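Leave the bin on the table

Oct 19, 2024

Quick one today, typing this before the shops shut. It's about bins. Open ones, sloping sides, no lid. I think every house and every workroom should have one sitting out on the table where people can see it, and I think the lid people are wrong.

My case. A lid is a decision. You come in with your hands full, there's a lid, so the stuff goes on top of the lid. Then more stuff. By the end of the week you have a tidy empty box with a heap on it. I did this for 2 years with a smart Skaltley box by the front door and I'm still cross about the money.

Open bin, you just drop things. Done. Keys, string, the post, the odd glove. And because it's open you can see when it's getting silly and you sort it out. Not every day. Saturdays, in my case, with the radio on.

Haruto Tsuchiya, who I shared a workroom with until March, disagrees with all of this and has told me so at length. He says an open bin is just a drawer that has given up. He likes small compartments, labels, the lot. He had 19 little trays once, all from Nishimura, and fair enough, he could always find a washer. But he spent half the morning putting washers back! I'd sooner dig.

Sloping sides matter more then you'd think. Straight walls and a tight corner, small bits get wedged down there and you're scraping with a fingernail. A slope lets them slide to the middle. Also easier on the wrists. Also they stack, when empty, which the straight ones mostly don't.

Colour: grey. I know, dull. But white shows every mark and anything bright starts to annoy you by Wednesday. Grey on a pale wooden table looks calm, even with a smudge on it.

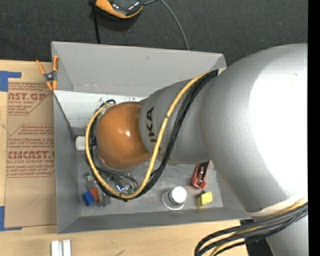
Open grey bin on a light wood tabletop, KUKA arm over it.

And keep it on the table, please. The floor is where bins go to be kicked. Salvador Vilela keeps his under the bench and has to kneel to get at it, so of course he never sorts it, and teh last time I looked it was 80 per cent packing paper.

One bin per table, mind. Two and you're back to deciding. Right, shops.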